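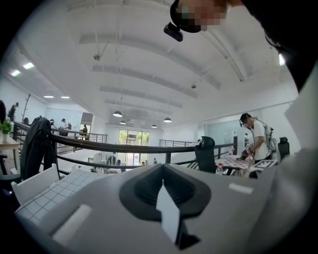

Weiße Decke mit vier langen Balken.

Wissen für Kinder > Bauen und Wohnen > Balken

Zuletzt aktualisiert: Sonntag, 11. Oktober 2020

Warum fällt die Decke nicht runter?

Leg dich mal auf den Rücken und guck nach oben. Da hängt was Schweres über dir. Beton, Holz, Putz, und obendrauf vielleicht noch die Nachbarn mit Sofa und Klavier. Und das Ganze bleibt oben. Tag und Nacht, jahrelang. Wie geht das?

Kurze Antwort: Das Gewicht wandert. Lange Antwort: kommt jetzt.

Gewicht will nach unten

Alles, was auf der Erde steht oder liegt, wird nach unten gezogen. Du, dein Ranzen, die Decke. Das nennt man Schwerkraft. Abschalten geht nicht. Also muss beim Bauen jemand überlegen: Wo soll das Gewicht hin? Am Ende immer in den Boden. Die Frage ist nur, auf welchem Weg.

Bei einer Mauer ist das leicht. Stein liegt auf Stein liegt auf Stein, unten kommt das Fundament, fertig. Bei einer Decke ist in der Mitte aber nix drunter. Nur Luft. Luft trägt keine Klaviere.

Der Balken macht eine Brücke

Ein Balken liegt mit beiden Enden auf etwas Festem auf, auf einer Wand zum Beispiel oder auf einer Säule. Diese Stellen heißen Auflager. Drückt jemand in der Mitte drauf, gibt der Balken den Druck nach links und rechts weiter, bis zu den Auflagern. Von da geht es durch die Wand nach unten. Die Wand gibt es ans Fundament, das Fundament an den Boden.

Wie Eimer weiterreichen in einer langen Reihe. Wenn einer in der Reihe fehlt, platscht es.

Ein Baumstamm über einem Bach ist übrigens auch ein Balken. Ein Regalbrett auch. Und die Latte beim Fußballtor, wenn sich alle dranhängen (bitte nicht machen, kippt um).

Oben quetschen, unten ziehen

Jetzt wird es spannend. Nimm einen Radiergummi, einen langen, weichen. Mal mit dem Kuli an die schmale Seite ein paar senkrechte Striche. Dann biegen, so dass er in der Mitte durchhängt. Was machen die Striche? Oben rücken sie zusammen. Unten gehen sie auseinander.

Genau das passiert in jedem Balken, nur viel, viel weniger, meistens sieht man es gar nicht. Oben wird er gequetscht, das heißt Druck. Unten wird er auseinandergezogen, das heißt Zug. Und in der Mitte dazwischen gibt es eine Schicht, da passiert fast nichts. Die heißt neutrale Faser. Merken lohnt sich, klingt sehr klug.

Nicht jedes Material kann beides gleich gut. Stein und Beton sind super beim Gequetschtwerden. Ziehen mögen sie gar nicht, da reißen sie. Darum steckt man in Betonbalken Stangen aus Stahl, und zwar da wo gezogen wird. Also meistens unten. Stahlbeton heißt das dann. Holz kann Druck und Zug, deshalb baut man damit schon seit Jahrtausenden.

Hochkant oder flach?

Versuch mit dem Lineal. Plastik, 30 cm, so eins hat jeder im Mäppchen.

Leg es flach über zwei Bücherstapel. Drück vorsichtig in die Mitte. Biegt sich sofort.
Jetzt hochkant stellen, an den Enden festhalten lassen, damit es nicht umkippt. Wieder drücken. Geht kaum!

Selbes Lineal, selbes Plastik, kein Gramm mehr. Aber hochkant ist es viel steifer, weil zwischen oben und unten mehr Abstand ist. Der Abstand macht die Kraft. Deswegen sind Deckenbalken aus Holz meistens höher als breit. Wird ein Balken doppelt so hoch, ist er achtmal so steif. Nicht zweimal. Achtmal! Wird er nur doppelt so breit, dann bloß zweimal.

Und bei Stahl hat man noch einen Trick. In der Mitte, bei der neutralen Faser, braucht man ja wenig Material. Also weg damit. Übrig bleibt oben ein breiter Streifen, unten ein breiter Streifen und dazwischen ein dünner Steg. Von vorne sieht das aus wie ein großes I. Spart Stahl, hält trotzdem.

Warum mehrere Balken nebeneinander?

Ein einziger Balken für ein ganzes Zimmer müsste riesig sein. Besser: mehrere, mit Abstand dazwischen. Jeder nimmt sein Stück. Darauf kommen Bretter oder Platten, und die müssen dann nur noch die kleinen Lücken überbrücken.

In der alten Mühle von Olmedo haben sie beim Umbau auf jeden Balken eine Nummer gemalt, bis zur 6. Damit beim Wiederreinlegen jeder in sein altes Loch in der Mauer kommt. Alte Balken sind nämlich krumm, und zwar jeder anders krumm. Die Zahlen kann man vom Mehlboden aus noch lesen.

Manchmal sieht man die Balken, manchmal sind sie hinter einer Verkleidung versteckt. Und es gibt Balken, die tragen überhaupt nichts! Die sind nur Deko und innen hohl. Klopfen hilft, klingt dann wie eine Schachtel. Sicher ist es aber nicht, auch Verkleidungen klingen hohl. Im Zweifel weiß es der Bauplan.

Der weite Weg

Je länger ein Balken, desto schwieriger. Er muss ja auch sich selbst tragen, das vergisst man leicht. In der Markthalle von Flonedley wiegt ein einzelner Träger 2309 Kilo. Mehr als viele Autos. Nur damit das Dach ohne Säulen auskommt und die Marktstände überall hinpassen.

Bei sehr weiten Strecken nimmt man lieber Fachwerk. Viele dünne Stäbe, zu Dreiecken zusammengesetzt. Ein Viereck aus Stäben kannst du schief drücken, ein Dreieck nicht. Probier es mit Strohhalmen und Pfeifenputzern. Kräne sind so gebaut, Strommasten auch, viele Brücken. Die Fußgängerbrücke in Plivgate ist auf diese Weise 283 Meter lang geworden, allerdings mit Pfeilern zwischendrin.

Warum knackt es nachts?

Holz arbeitet, sagen die Erwachsenen. Heißt: Es wird ein bisschen dicker, wenn die Luft feucht ist, und dünner wenn sie trocken ist. Im Winter mit Heizung schrumpft es. Dabei reibt und rutscht es an den Nägeln und am Auflager. Knack. Kein Gespenst. Ein Haus mit 400 Jahre alten Balken knackt immer noch, das hört nicht auf.

Feine Risse längs im Holz sind meistens auch nicht schlimm, die kommen vom Trocknen. Schlimm ist Wasser, das lange reinläuft, dann fault das Holz. Wenn du an der Decke einen braunen Fleck siehst, der größer wird: Bescheid sagen.

Zum Selberbauen: Papierbrücke

Du brauchst: Blätter, zwei Stapel Bücher, Münzen.

1. Ein Blatt flach über die Lücke legen. Münze drauf. Fällt wahrscheinlich gleich durch.
2. Nächstes Blatt im Zickzack falten, wie eine Ziehharmonika, Falten so breit wie dein Daumen.
3. Wieder über die Lücke legen, die Falten laufen von Stapel zu Stapel. Münzen drauf, eine nach der anderen.
4. Noch ein flaches Blatt obendrauf und unten drunter kleben. Nochmal testen.

Beim Falten stellst du das Papier hochkant, wie beim Lineal. Wellpappe geht genauso, schneid mal einen Karton durch und guck von der Seite rein.

Wörter zum Nachschlagen

Auflager: die Stelle, wo der Balken aufliegt.
Spannweite: wie weit es von einem Auflager zum nächsten ist.
Druck: wird zusamengequetscht.
Zug: wird auseinandergezogen.
Neutrale Faser: Schicht dazwischen, hat Pause.
Fachwerk: Stäbe in Dreiecken.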